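Review: Wornalow, the slow-burn drama that ate my February 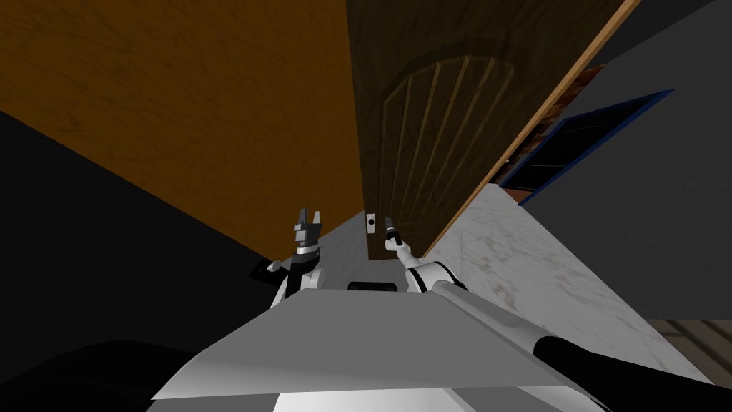 5 min read

I went into Wornalow knowing only that a friend had watched the whole thing in a weekend and then refused to discuss it. So I made tea, told myself I'd try one episode, and looked up at 3 in the morning.

The setup is pure soap (and I mean that kindly!). Illora is a washed-up soap actress who gets a letter from the manager of the Hollaleo, the seaside hotel where her old show used to film. They want her back for a reunion special. Her former on-screen husband, Tichý, has already said yes, and he's also the guy who sold her diary to a magazine. You can see why she packs a bag.

What I loved is how long the show lets people stew. There's a breakfast in episode two where Illora and Tichý argue over a jar of marmalade and you can feel fifteen years of bad blood in it. Róisín Tierney wrote every episode herself, and her dialogue has that overlapping, half-finished sound of people who used to know each other really well. I rewound a few bits just to hear them again.

Now the grumbles. The middle sags. Of the 12 episodes, I'd happily lose the two about the missing award statue, and the hotel manager's romance seems to start off camera somewhere and never catch up. The music is also a lot, all those weepy strings when somebody is only looking for their car keys.

But then episode nine comes along, with the live table read, and I forgave everything. I won't spoil it. Have a snack ready and put your phone in another room.

The ending is going to split people. I wanted one more conversation on the beach, and I'm still a little mad about it. Four stars from me, and yes, I've started it over.

3461 shares | 3 comments

marmaladefan
The breakfast scene!! My husband came in to ask what I was yelling at.

Deb K.
I liked the statue episodes, sorry. The night porter is the best thing in it.

tvnapper
Gave up at episode five. Does it pick up right after that or do I have to wait for nine?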